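Clothes repair scheme to open second counter in Meireles arcade

A repair and resale scheme that takes in worn clothing from households across the east side of town is to open a second counter in the Meireles arcade in April, after the council agreed to let it use an empty shop unit at a reduced rent.

The scheme, called Messka, has run from a former shoe shop on Canal Street for the past two years. People bring in clothes that need mending and pay a set charge for the work. Clothes they no longer want can be left at the same counter and are sorted, repaired if needed and sold.

Figures given to councillors show that 792 garments were mended last year, not counting those that were altered for a new owner. Zips were the most common job, followed by hems and torn pockets. Coats took the longest, and the waiting time for a coat reached four weeks in the run-up to winter.

Jussara Damasceno, who manages Messka, said the Canal Street shop had become too small.

"We have rails in the corridor and boxes on the stairs," she said. "People come in at lunchtime with one pair of trousers and end up standing behind somebody with three bags. The new counter is for the quick jobs, so they can drop off and get back to work."

The Meireles unit was last used as a card shop and has been empty since the lease ended. It has a front room facing the arcade, a smaller room behind and a shared loading door on Brook Lane. The council will charge 60 per cent of the usual rent for the first 24 months, after which the arrangement will be reviewed.

What can be left at the counter

Messka takes shirts, dresses, trousers, skirts, knitwear, children's clothes and outdoor coats. Items should be washed before they are brought in. The sorters will accept a garment with a missing button or an open seam, but not one with mould, paint or oil on it. Underwear, pillows and duvets are turned away at both sites.

Clothes that cannot be sold are cut up for patches or sent on for rags. Trims, buttons and zips in good order are taken off first and kept in drawers for later repairs. Ms Damasceno said red and navy were the easiest colours to match because so much school and sports clothing comes in, while cream was the hardest. 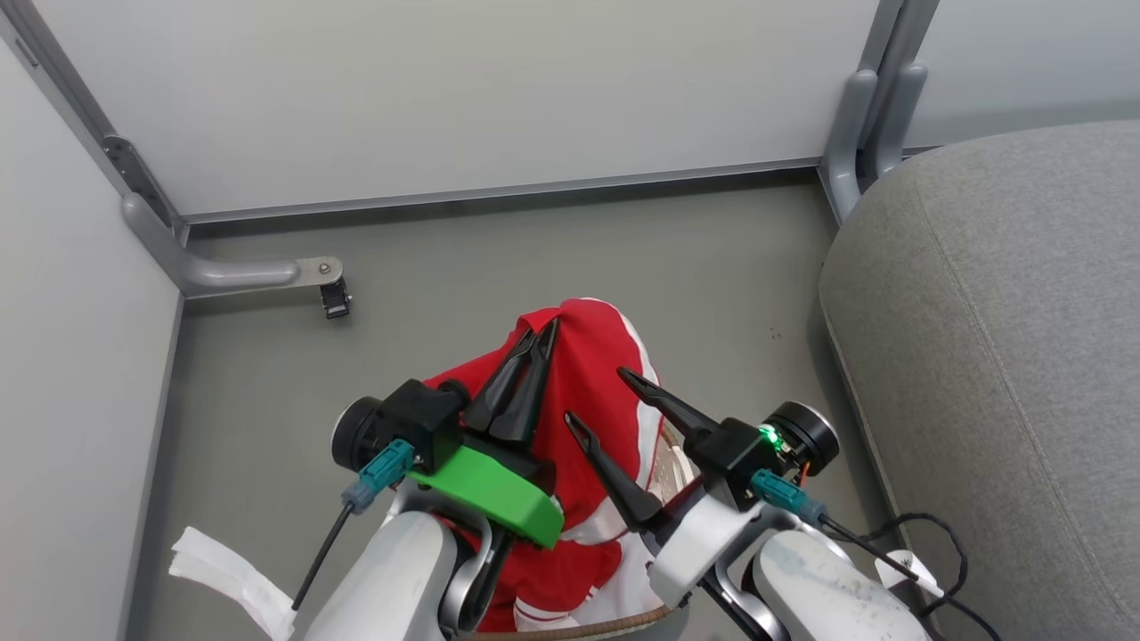 Opening hours and prices

The new counter will be open from 8am to 2pm, with a later opening until 6.30pm one evening a week. Canal Street will keep its present hours. Customers will be able to leave a garment at one site and pick it up at the other, though this will add a day to the wait.

Replacing a button will cost £1.50 and a plain trouser hem £6. A new zip in a skirt or pair of trousers will cost £9, and a coat zip £18. There will be a discount for anyone who shows a current library card. Prices at Canal Street went up by a small amount last autumn and are not due to change again this year.

Payment will be taken when the garment is collected. Anything not collected after three months will be put on the sale rail, and customers will be sent two reminders before that happens.

The scheme employs five people, two of them full time. Two further part-time jobs will be advertised before the counter opens, one for a machinist and one for a counter assistant. Adudent, the training centre on Station Road, will send students from its tailoring course for placements of six weeks at a time.

Nayara Seixas, who teaches the course, said her students needed practice on clothes that had been worn.

"In class they sew on new cloth, flat and clean," she said. "An old jacket has been stretched at the elbows and somebody has already had a go at the lining. You have to work out what was done before you can put it right."

She said 68 people had applied for the course this year and that she expected the placements to be popular. Students will work at Canal Street first and move to the arcade once they have passed a short test on machine safety.

Traders' response

Traders in the arcade were asked for their views before the lease was agreed. Most were in favour, but two asked what would be done about bags left outside overnight, which has been a problem at the charity shops on the High Street. Messka has agreed to put up a notice and to clear the doorway before 7.30 each morning. There will be no outdoor collection bin.

The owner of Zekside, the haberdashery at the north end of the arcade, said she was pleased to have the unit filled. The shop already supplies thread and elastic to Canal Street and will sell mending kits made up by Messka staff.

One trader also asked about noise from the sewing machines. The council's report says that the machines will be kept in the back room, and that the wall shared with the neighbouring café will be lined before they are moved in.

Work on the unit is expected to take three weeks. The front window frame needs repair and the floor in the back room is to be levelled. The step at the entrance will be replaced with a ramp, which was a condition of the lease.

A beginners' mending class now held at Canal Street will move to the arcade once the work is finished. It covers buttons, hems and darning, and people are asked to bring a garment of their own. Places cost £4 and can be booked at either counter. Children over ten may attend with an adult.

Anyone with a repair waiting at Canal Street does not need to do anything, as existing orders will be finished and handed back there.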